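Gripper trials catch-up, Filtwood workshop, 5/5/23

Present: arms team, controls, two from Bristport on the call (sound poor, dropped out twice)

1. Last minutes
Agreed. Spare fingers for the McPhee gripper still not arrived, chased again.

2. McPhee v Gutdale, grippers
Both now run on the same arm with the same controller settings. McPhee did its 3,000 closes on the towel set without a fault. Gutdale also did 3,000 but pads showing wear on the inside edge, one swapped. Gutdale better on thin cloth, picks up a single layer more often. McPhee tends to grab two. Bristport asked if pad wear is down to our grip force being set too high. Possible. Force log to go over to them.
Cost: not dicussed, quotes not in.

3. Controller
Lag on the wrist joint is back after the update. Rolled back on one arm only, so don't compare runs between arms till both match. Bristport to send their settings file. 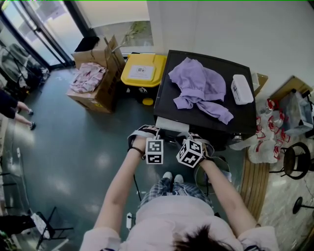

4. Hand tracking for the garment task
Want human hand paths to set against the gripper paths, same garments, same table height if we can. Main worry is losing the hand when it turns over. Markers on one face no good for this, so cubes stay, strapped to the back of each hand. Even with the right one tilted there are two marked faces showing, which is what the solver wants. Left one flat on to the camera, less to go on. Black table top to stay, the lavender one with the long sleeve stands out well against it. Dark garments need another surface, to be looked at.
Straps: some slip reported on long sessions. Check the fit before each run and redo the calibration if moved. Agreed.
Target is 100 clean folds before we touch the arm again.

5. Cameras
Head view v fixed overhead. Head view gets closer to what the arm camera will see, but moves a lot. Overhead steadier, loses the cubes when people lean in. Keep both for now, decide after the 100. Frame rates dont match, controls to sort.

6. Actions
Arms team: force log to Bristport. Chase McPhee fingers. Fit new pads to Gutdale and repeat the 3,000.
Controls: roll back second arm, fix frame rates.
Bristport: settings file, views on pad wear.

7. AOB
February data still on the old drive, needs moving before it's wiped. Arms team to do.

Next meeting when the Gutdale repeat is done.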